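Werkstattbuch, November, Eintrag vom Nachmittag

Stand der Dinge: Die Trockenkammer läuft wieder, die Heizung im Raum nicht. Wer an den Kränzen arbeitet, trägt also Fingerhandschuhe und flucht leise.

Das Material von Kutar ist gekommen. Bestellt war Sortierung »fein«, geliefert wurde offenbar alles, was bei Kutar am Boden lag. Veerle hat den ersten Karton auf der Waage gehabt: 1,976 kg brutto, davon ein schöner Anteil Stiele, Staub und ein Gummiband. Das Gummiband haben wir behalten.

Der Auftrag von Dasodar bleibt wie besprochen: 23 kleine Gestecke, weißer Grund, wenig Grün, dazu die roten Akzente. Bianca möchte die Akzente »wie zufällig gestreut«. Wie zufällig gestreut heißt nach meiner Erfahrung, dass jedes Stück viermal versetzt wird und am Ende dort liegt, wo es beim ersten Mal lag.

Kleber: Der neue von Wisness zieht nach 32 Sekunden an, laut Etikett. In unserer Werkstatt bei Novemberklima eher dann, wenn man gerade weggeschaut hat. Bitte nur noch punktweise auftragen und die Düse nach Gebrauch zumachen. Zumachen bedeutet Kappe drauf, ein Stück Klebeband zählt nicht. Probe 2 hat über Mittag gelegen und hält, Probe 1 ist beim Anheben in der Mitte auseinandergegangen. Ich trage es trotzdem als Ergebnis ein.

Zum Sortieren: Die losen Beeren kommen in die flachen Schalen, Büschel mit Stiel in die hohen. Büschel, bei denen man sich nicht einigen kann, kommen zu Veerle, die sich grundsätzlich mit sich selbst einig ist. Wichtig ist, dass die feinen hellen Fasern dranbleiben. Ich hatte am Vormittag angefangen, sie abzuzupfen, weil ich sie für Verpackungsreste hielt, und sah mich danach einem längeren Vortrag über Leichtigkeit im Gesteck gegenüber. Gut, sie bleiben dran. Auf dem weißen Grund sieht man sie kaum, die Kundschaft wird sie vermutlich für Spinnweben halten.

Gegriffen wird nur am dicken Teil, nie oben an den Fäden.

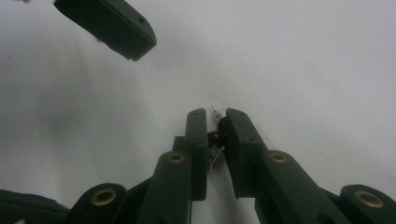
Die rotbraunen glänzen von Haus aus genug, Lack ist also gestrichen. Die angebrochene Dose geht zurück ins Regal zu den anderen angebrochenen Dosen, wo sie sich wohlfühlen wird.

Offen:
Kutar wegen der Sortierung anschreiben (Bianca, freundlich; ich darf nicht mehr).
Bei Ghiță nach einer zweiten Lieferung fragen, kleinere Büschel, wenn möglich ohne Boden.
Pinzetten suchen. Es waren mal mehrere.
Klebeprobe 3 ansetzen, diesmal auf angerautem Grund, und über Nacht liegen lassen. Zettel dran, sonst wird wieder Kaffee darauf abgestellt.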